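Magazine > Home > Kitchen > The Washing-up

The sponge in my kitchen in Fundham was older than I like to admit. Parisa Vahidi, my neighbour, looked at it in October and asked me when I had bought it. I could not answer. She changes hers every 7 days and washes up in the evening, with the radio on.

I grew up with a cloth, so the sponge with two sides was new to me - green for the hard work, orange for the rest. I used the green side for everything, and I spoiled a good pan from Besen in this way.
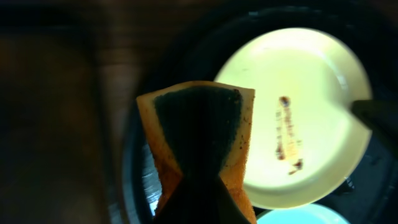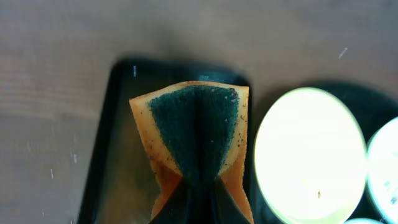

A green and orange sponge, pinched in the middle.

Sauce is best wiped off before it dries. If it has dried already, I leave the plate in warm water for five minutes and drink my tea. Then I use the soft side first, and the green side only where it is needed. Parisa rinses her sponge twice and stands it on its edge by the window - now I do the same.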